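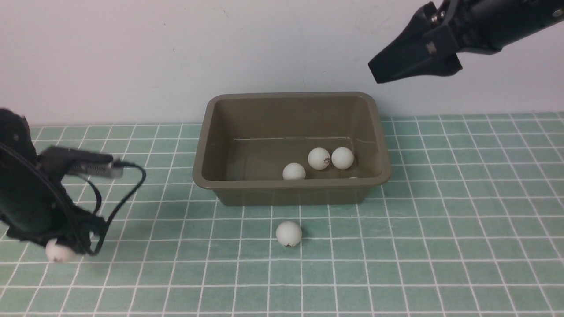

Cinlow Bridance Teaching Station

Two-arm station for recording manipulation tasks by hand guiding or by remote control

Product family: Bridance
Manufacturer: Cinlow
Status: Available to order
Revision of this page: September 2022

Overview

The Bridance Teaching Station allows an operator to show a task to a pair of robot arms and to store the showing as a recording that can be replayed, edited, or used to train a control policy. Two methods of teaching are supported. In hand guiding, the operator takes hold of the arm and moves it through the task. In remote control, the operator sits at the leader desk and moves a pair of leader arms, and the station arms follow.

The station is intended for university laboratories, corporate research departments, and training centers that need recordings of consistent quality from more than one operator. It is supplied as a complete unit. The customer provides the work surface, the objects, and a suitable electrical supply.

The two arms need not carry the same tool. A common arrangement places a multi-fingered hand on the left arm and a parallel gripper on the right arm, so that one session can produce recordings for both kinds of grasp on the same objects. Small, round objects such as ping-pong balls are well suited to a first exercise. They roll when approached carelessly, they are inexpensive, and a shallow plastic tray is all that is required as a target. A ball held in the fingers of the hand, with the gripper raised and closed on the far side of the tray, is a typical moment in the starter task described later on this page.

Teaching by Hand Guiding

Hand guiding is started with the enable switch on the wrist collar. While the switch is held in its middle position, the arm supports its own weight and that of the tool, and the operator may move it freely. Releasing the switch, or squeezing it past the middle position, stops the arm and closes the recording.

The fingers are not moved by hand in this mode. Opening and closing is controlled by the foot pedal or by the thumb wheel on the wrist collar. Operators who are new to the station generally find the pedal easier, as it leaves both hands on the arm.

Hand guiding is recommended for tasks with one arm, for tasks with few contacts, and for setting the start and end poses of a longer routine. The operator's hands and forearms will be visible to the head camera during a hand-guided recording. Customers who plan to train from camera images should use remote control, or should replay the hand-guided path and record the images during the replay. The replay function includes a setting for this purpose, listed in the software as Clean Pass.

Teaching by Remote Control

The leader desk holds two leader arms with the same joint layout as the station arms. Each ends in a handle with a trigger. When a parallel gripper is fitted, the trigger sets the opening of the fingers. When a multi-fingered hand is fitted, the trigger closes all fingers together along a preset grasp shape. Individual finger control requires the Talukder glove, ordered separately.

Before the station arms will follow, the leader arms must be brought close to the current pose of the station arms. The desk display shows the remaining difference for each joint. Following begins when both triggers are pressed fully and released. An arm that is not needed may be parked at any point in the session by pressing the button on the side of its handle. A parked arm holds its pose and continues to be recorded.

The operator may work in direct view of the surface or from the desk monitor. Both ways of working are acceptable, but they should not be mixed within one set of recordings. An operator with direct view will use depth cues that are absent from the camera images, and a policy trained on those images may fail to reproduce the motion.

The Recording

Each recording contains the following:

Joint positions and commanded positions for both arms
Opening of the gripper or finger positions of the hand
Images from the head camera and, where fitted, the wrist cameras
State of the enable switch, pedal, and triggers
Operator name or code, task name, and outcome mark

The outcome mark is entered by the operator at the end of each recording. The choices are Complete, Partial, and Discard. Recordings marked Discard are kept on the station drive until they are removed by a user with supervisor rights. Cinlow advises customers to retain them for some time, as a task description often changes during the first days of a project and an attempt once judged unsuitable may prove useful.

The station drive holds 1,000 recordings at the standard setting. A notice appears on the desk display when space remains for fewer than 500. Recordings may be exported over the network port or to a removable drive. The export format is described in the Bridance Data Manual.

Starter Task: Balls to Tray

A starter task is installed on every station. It is used for acceptance at the customer's site and for the training of new operators. The objects are not supplied.

Purpose: to move loose ping-pong balls from the work surface into a shallow tray.

Preparation: Place the tray near the back of the work surface, with its long side parallel to the front edge. Place one or more balls on the surface in front of it. Balls may also be placed in the tray before the start, and the number should be varied between recordings. Bring both arms to the ready pose.

Procedure: Approach the ball from above with the chosen tool. Close the fingers slowly until the ball is held. Raise the ball clear of the rim, move over the tray, lower, and open. Keep the other arm raised and away from the path of the working arm. Return to the ready pose before ending the recording.

Operators should lower the ball well inside the tray before releasing it. A ball dropped from above the rim may strike those already in the tray and bounce out. Should this occur, the operator may pick it up and continue, and the recording may still be marked Complete. Corrections of this kind are valuable in training and should not be edited out.

A work surface with a regular grid, such as square tile, makes it easier to return objects to a noted position. Grout lines deep enough to trap a ball should be avoided unless that condition is part of the study. A plain wall or panel behind the surface is preferred.

Tools

Bridance Parallel Gripper. Two fingers, electrically driven. Finger tips are replaceable and are held by screws accessible from the front. Supplied with flat tips; narrow tips are available.

Bridance Hand. Multi-fingered hand with a rubber outer cover. The cover improves grip on smooth objects and should be inspected for cuts before each day of use. Left and right versions are available.

Tool Plate. For customers who wish to fit a tool of their own design. A drawing is supplied with the order confirmation.

All tool cables should be fastened to the forearm with the clips provided. Enough slack must be left for full rotation of the wrist, but a large free loop may touch objects on the surface or pass in front of a wrist camera. The cable should be checked by moving the wrist slowly to each end of its travel before the first recording of a session.

What Is Included

2 station arms with mounting columns
Leader desk with leader arms and monitor
Head camera and adjustable stand
Control cabinet with station drive
Foot pedal
Emergency stop buttons for the desk and the work surface
Tool wrench and cable clip set
Operator Manual and Data Manual in English

Tools, wrist cameras, and the Talukder glove are ordered as separate items. The catalog number of the basic station is 441.

Site Requirements

The mounting columns must be bolted to a rigid table or to the floor. The leader desk may stand beside or facing the work surface. Where it is placed in a separate room, a second person must be present at the station arms with an emergency stop button within reach.

Lighting should be even and should remain the same throughout a set of recordings. Windows that admit direct sun should be shaded. Dark tools and arms cast shadows on a light surface, and these shadows will appear in the images; fixed overhead lighting keeps them consistent from one recording to the next.

Safety

The station arms are limited in speed and force during teaching and replay. These limits do not remove the need for a risk assessment by the customer, which must include the tool and the objects handled. Sharp, hot, or fragile objects require additional measures. Only the person guiding the arm may be within its reach during hand guiding. No person may be within reach of either arm during remote control or replay.

The emergency stop buttons must be tested at the start of each day of use. The test procedure is given in the first chapter of the Operator Manual.

Installation and Training

Installation is carried out by Cinlow or by its service partner, Greretti. The visit includes mounting, calibration of the head camera, and acceptance using the starter task. Operator training is offered at the customer's site and at the Cinlow training room, where group courses are held each April. The course covers both teaching methods, outcome marking, export, and daily checks. Participants receive a certificate that is required for supervisor rights on the station.

Service

The control cabinet and arms should be inspected once a year by a qualified technician. Finger tips, hand covers, and pedal cables are wear parts and may be replaced by the customer. When reporting a fault, please provide the station serial number, the software version, and, where possible, the recording during which the fault occurred.

Inquiries

Requests for quotations, site drawings, and course dates should be addressed to Majdi Srour, Product Manager, Teaching Systems, Cinlow. Please state the intended task, the tools required for each arm, and whether the leader desk will be placed in the same room as the work surface.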